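Skenum Timing Support – Ticket log
Subject: Transponder drops out on back half of lap, club touring car round
Status: Closed
Opened: October 22, 2021

Hi there, and thank you so much for all the detail you sent along with this one, it really does save us a lot of back and forth. I've read through your notes twice and pulled the session file for car 61. The Jerkow loop at the start line caught every pass, but the second loop, the one past the hairpin, missed 8 laps out of 66. I know how maddening that is when your driver is trying to work out where the time went in sector two!

The first thing I'd ask you to check is where the transponder is mounted. On the Sevora cars it often gets tucked behind the front splitter bracket, and there's quite a bit of metal in there. Could you move it to the floor behind the passenger side wheel, arrow pointing down, and run it again at your next test day? No need to take the wiring apart yet.
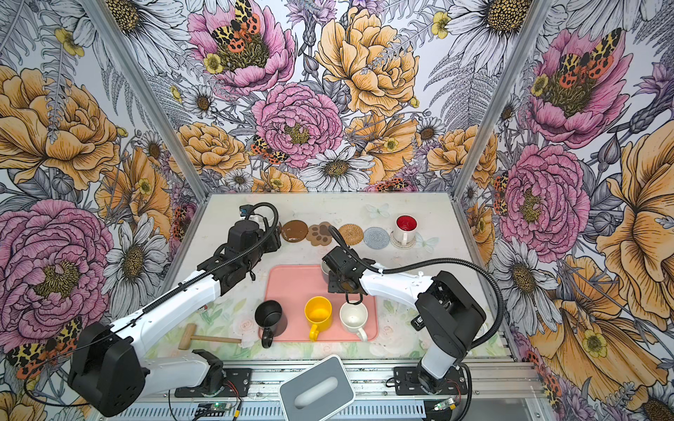

Photo: Gauthier Media

Update from customer: Moved it as suggested and zip-tied it in place. Ran two sessions. Better, but still three missed passes at the second loop, all when following another car closely. Battery shows 80 percent. Firmware is the one from June.

Reply from support: That's very helpful, thank you – and I'm glad it's heading the right way. The June firmware had a slow wake-up when two signals came in close together, so I think that's what is left. Please plug the unit into its dock, open the updater, and let it finish before you unplug it (it does sit at the halfway mark for a while, so don't worry). Then clear the old session memory and pair it to the car number again.

Update from customer: Updated and re-paired. Full practice day, no missed passes on either loop. Happy to close.

Reply from support: Wonderful news, closing this now. You can reopen the ticket by replying to the same email. Good luck at the next round!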